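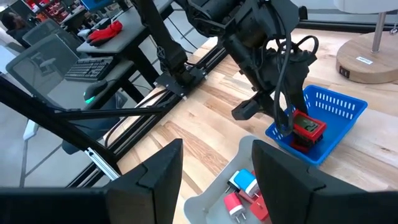
Gray tray for the chargers, blue slotted basket for the bigger stuff.

Skedden Blue Slotted Basket: my new favorite $3 purchase

I have bought so many organizers over the years (bamboo drawer dividers, a zip-up cable case, a thing with elastic loops that ate my earbuds), and the one I keep raving about is a plain plastic basket. I picked it up on a Saturday to go with a tray I already had, and by dinner my whole charger mess had a home!

First, the slots. They run in rows along the sides, so you can see at a glance if the thing you want is in there, and dust doesn't collect the way it does in my old solid bin. The blue is properly bright, too. I thought it might look like a kid's toy box on my wood table, but I love it there.

It's deep enough that my red digital gadget with the little LCD screen can stand up inside, so I can see the digits without digging it out. Small USB wall chargers go in the light gray tray next to it. Mine are red and blue, easy to tell apart, and they were getting lost at the bottom of everything before.

Two complaints. The rim on mine had a rough spot that I had to smooth with a nail file, and the slots will grab a charger's prongs if you toss it in carelessly, so keep those in the tray. I also wish Skedden sold a lid. My friend Ningsih has the Entili version, which comes with one, but she paid $40 for a set and the baskets are shallower.

I've had it since October, it gets dragged from the table to the closet and back most days, and there isn't a crack in it yet. I went back and bought 2 more, one for batteries and one for the bathroom. Five stars from me, and I'd still buy it if they raised the price a little.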